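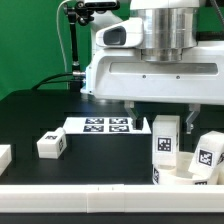
Ausprobiert: der Markerbausatz von Jukura

Ihr habt in den letzten Wochen so oft nach dem Jukura-Bausatz gefragt, dass ich ihn mir jetzt endlich selbst vorgenommen habe. Für alle, die neu im Verteiler sind: Das sind weiße Kunststoffteile mit aufgebrachten Schwarz-Weiß-Markern, mit denen man einem Roboterarm das Greifen und Zusammensetzen beibringt, ohne sich vorher tagelang mit der Objekterkennung herumzuschlagen. Würfel, hohe Quader, ein rundes Teil, dazu eine flache Platte mit vier Markern zum Einmessen. Wer schon mal mit selbst ausgedruckten Zetteln auf Pappkartons gearbeitet hat (ich! jahrelang!), weiß, warum ich mich darauf gefreut habe.

Das Einmessen ging flott. Platte flach auf den Tisch, feste Kamera ausrichten, Software von Mirkarier starten, und nach zwei Anläufen saßen die Koordinaten. Der erste Anlauf ging auf meine Kappe, ich hatte die Markergröße falsch eingetragen. Birthe Kragh aus Irholm schrieb mir übrigens, dass ihr genau das auch passiert ist, also schaut da lieber zweimal hin. Im Handbuch steht der Wert erst ganz hinten in einer Tabelle, und die ist winzig gedruckt.

Richtig gut gefallen mir die Quader mit dem gedrehten Knauf obendrauf. Der Parallelgreifer findet daran ordentlich Halt, und weil die Dinger auf mehreren Seiten Marker tragen, verliert die Handkamera sie auch dann nicht gleich, wenn mal einer schief liegt. Dazu kommt die Nummer im Kunststoff unter dem Marker. Klingt nach Kleinkram, spart beim Sortieren aber wirklich Zeit, zumindest bei gutem Licht – weiß auf weiß liest sich sonst eher mühsam. Da hätte ich mir ein bisschen Farbe gewünscht!

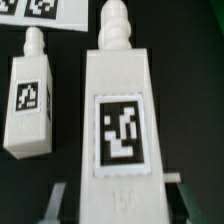
Nahaufnahme vom Greifer aus: Quader Nummer 156 mit Marker und Knauf.

Was mich gestört hat: Bei meinem Satz fransen die Ränder der Marker leicht aus. Die Erkennung hat das bisher nicht gekratzt, aber für 207 Euro darf das sauberer sein. Ich habe beim Händler Younis nachgefragt, und Lahcen Hamdy meinte, Ersatzmarker gebe es dort einzeln auf Bestellung. Lieferzeit wusste er noch keine, ich hake nach. Und glänzend sind die Teile auch ein wenig, direktes Lampenlicht von vorn würde ich also vermeiden.

Mein Stand bisher: Für Kurse und kleine Labore finde ich den Bausatz prima, für zu Hause muss man schon sehr gern basteln. Bis zur nächsten Ausgabe probiere ich noch das Stapeln aus, und Samina Rizvi hat mir ihre Greifpunkte dafür versprochen. Falls ihr eigene Erfahrungen mit den runden Teilen habt, antwortet einfach auf diese Mail, die machen mir nämlich noch Ärger.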